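Search this site
Enter keywords Search

Photographing a play before it opens: Marisol Bellamy on dress rehearsals

Marisol Bellamy takes pictures of plays. She works mostly in small theatres, nearly always at the dress rehearsal, and most of what she takes ends up on a noticeboard in a foyer or on the page where people buy tickets. She has been doing it for eleven years. Before that she photographed kitchens for an estate agent.

We met in the upstairs bar of the Malhotra in Dilholm, at ten in the morning on the day of a dress rehearsal. The set was still being painted. She had a flask with her and drank from that.

I asked how she had got from kitchens to plays. "My sister was in one," she said. "They had no photographs and she knew I had a camera. I went along and stood at the back and every picture was terrible. The faces were white blobs. I had left the camera to decide the exposure, and the camera saw a big black stage and thought it ought to be brighter."

She asked if she could come back the following night, set everything by hand and got nine pictures she was willing to show people. One of them went in the local paper. The company asked her to do the next play and paid her petrol.

The black stage is still the main difficulty, she says. Most sets have large areas with no light on them at all, and a face in a strong light may be only a small part of what the camera is measuring. She takes a reading from a face while the lighting is being tested, writes it on the back of her hand in biro, and starts from that. When the lights change she turns the dial without looking at it.

"You get to know how many clicks," she said. "Two clicks for evening. Five if they do a thunderstorm. I ask the lighting operator for the cue list, and if it is a friendly one they'll send it to me a day or two before. Then I go through it with the script and mark the places where I'll need to be ready."

She reads every script, twice if there is time. On the second reading she draws a line in the margin wherever two people who have been apart come close together. Those are the moments a theatre wants, she told me, and they tend to be short. In the play she was photographing that day, a new comedy called Fustimon, there were fourteen lines in the margin in the first half and only three in the second.

"The second half is mainly people on the telephone," she said. "It's a good play, but I've told them there will be more pictures from before the interval."

I asked how many pictures she takes in an evening. She looked it up on her laptop. At the last job, a musical with a cast of thirty, she took 2,022. The one before that was a play for two actors and came to 648.

"People think that's a lot. A musical doesn't stop. If somebody is singing with their mouth wide open, there's a good half second and a bad half second, and I can't tell which is which until I get home. So I take both."

She throws most of them away the same night. First she goes through quickly and deletes anything with closed eyes, then anything where a hand is hiding a mouth. She leaves the rest until after breakfast. The theatre gets between forty and sixty, and she puts the ten she likes best in a separate folder so that whoever is doing the publicity does not have to choose from scratch. They often choose something else.

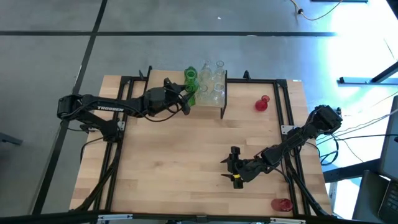

Green and clear glass bottles with a black rack

The Malhotra is one of five theatres she visits regularly. She likes it for the width of the front aisle, where she can move from one side to the other without treading on anyone. At another, which she asked me not to name, the front row of seats touches the stage and she has to work from the fourth row with a longer lens. She said the pictures from there are flatter and that she has stopped fighting it.

Noise is the other thing. At a dress rehearsal the director is usually sitting in the middle of the stalls, giving notes in a low voice to somebody with a pad, and a loud shutter is not welcome. For years Bellamy wrapped her camera in a quilted bag she had sewn from an old dressing gown, with a hole for the lens and two for her hands. She still has it. Her present camera makes no sound, although under some stage lamps the silent setting puts dark bands across the picture, and when that happens she has to go back to the ordinary shutter.

"I always ask the director first," she said. "I say, I may have to click. Most of them don't mind. One of them told me to click on the laughs, which was difficult, as there was no audience in and so no laughs."

She never uses flash. It would wipe out the work of the lighting designer, she said, and an actor who has been dazzled can walk into the furniture. She also does not ask for scenes to be repeated, with one exception. If there is a fight, she asks to see it through once before the rehearsal starts, so that she knows where the bodies are going to go.

I asked whether actors behave differently when they know she is there. She thought about it for a while.

"The experienced ones forget. The younger ones turn towards me a bit. You get someone making a speech to their dying father and looking at row C. I move further round to the side, then they can't find me, and they go back to the father."

Some do ask her afterwards not to use particular pictures. She has a rule about this. Any member of the cast can have a picture taken out, no reason needed, up to noon on the day after. After that it is with the theatre. She brought this in after a disagreement over a wig, of which she would say only that it was a very large wig and that both sides were partly right.

Money came up next, and she was quite open. A small company pays her a flat fee for the evening and the editing together. She does not charge by the picture. She used to, and found that companies ordered four and then copied the others from the screen with the words "sample only" still across them. The flat fee has been the same for three years and will probably go up in January.

She also keeps an archive, which is not paid for by anyone. It is held on two hard drives, one at her house and one in her sister's wardrobe. Every play has its own folder, with the programme scanned and the cast list typed out. There are 1,701 finished pictures in it from the Malhotra alone. Families write to her now and then asking for a picture of someone who was once in something, and if she can find it she sends a print.

Last spring she had her first exhibition, in the back room of Brelitz, a framing shop near the station in Dilholm. It was open for three weeks. She showed twenty-two pictures and none of them had an actor speaking. They were all of people standing in the wings or sitting on the edge of the stage waiting to be told something. She had been taking them for years during the gaps, when a door would not open or a sound cue had gone missing.

"The man at Brelitz picked them," she said. "I brought in a box of the proper ones, with a few of those at the bottom. He put the proper ones to one side. I was a bit put out. But he was the one paying for the frames."

Six sold. Two went to the people in them.

I asked what she would say to someone who wanted to start. She said to write to the nearest amateur company and offer to do a dress rehearsal for nothing, once, and to charge for the second. Take the oldest lens you own as long as it opens wide. Wear dark clothes and soft shoes. Turn off the little red light on the front of the camera, and put tape over the screen on the back. She uses black fabric tape and carries a roll of it in her coat.

"And eat beforehand," she said. "They say it's starting at seven. It starts at twenty to nine."

A man in overalls came up to say that the paint on the staircase was still tacky, and that the first act would be run last. Bellamy got the script out of her bag and began turning down the corners of the pages in a new order. She asked him whether that meant the thunderstorm would come before or after the tea break, and he said he would go and find out.

Fustimon runs at the Malhotra, Dilholm, until Saturday. Marisol Bellamy's photographs from the rehearsal are on display in the foyer.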